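Good Practice for Shared Two-Arm Workcells in Teaching Laboratories
Student project report, Trakau stream

Project team: Souad Fahmy, Yến Tạ, Wenceslao Zúñiga
Supervisor: Meriem Hamdy

1. Purpose

The project was asked to draft a set of working rules for the tabletop two-arm cells used in the second-year automation course. Before the project began, each bench group followed its own habits, and the only written guidance was a single page on electrical safety. The course coordinator, Hazem Benjelloun, requested a document that a new student could read in one sitting and that a demonstrator could enforce without argument.

2. Method

The team reviewed the laboratory's incident book, interviewed demonstrators and observed 20 practical sessions. The incident book held 44 entries. Most concerned cables catching during a move, parts left in a tray from the previous group, or one arm being started while a student was still reaching into the other arm's side. No injuries were recorded. Three entries could not be classified and were left out of the analysis.

The draft rules were then tried by two bench groups using the sorting exercise, in which parts are transferred between a blue tray and a red tray. Wording was changed wherever a student had to ask what a rule meant.

3. Layout of the cell

The rules treat the mat as the boundary of the work area. Trays are to sit fully on the mat, one to each side, with a clear gap between them. The gap is a shared zone, and only one arm may enter it at a time unless the exercise sheet states otherwise. Personal items, tools and drinks are not permitted on the mat or on the table beside it.

Cables are to be strapped to the forearm, with enough slack at the wrist for full rotation. The size of the remaining loop drew the most discussion. A tight cable strains the connector, while a large loop can snag on a tray rim. The team settled on a slow check move through the full range before any program is run, with one student watching the cables only.
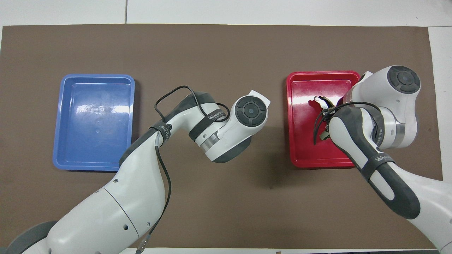

Page last changed: August, by S. Fahmy

The trays are low and glossy, and reflected light on their surfaces was raised by several groups working with overhead cameras. The rules now ask students to check the camera view for glare before calibration and to record the lighting setting in the bench log.

4. Operating rules

Before power is applied, both students at the bench must say aloud that their hands are clear. Speed is limited to 20 per cent for the first run of any new or edited program. A gripper holding a part must not be left unattended. If a session is interrupted, the part is to be set down in a tray and both arms returned to rest before anyone leaves the bench.

Each arm has a named operator for the session. Either operator may stop both arms at any time and is not required to give a reason.

5. Results and limits

The trial groups completed the exercise under the draft rules with no new entries in the incident book. The trial was short, and the team does not claim that the rules caused this result. Students reported that the spoken check felt awkward at first. Setup took 5 minutes longer than under the old arrangement, mainly owing to the cable check.

6. Recommendations

The team recommends that the rules be posted at every bench and that the check move be added to the marking guide. The rules should be reviewed after one full term of use. Benches fitted with other grippers were outside the scope of this project and will need a separate assessment of pinch points and cable routing.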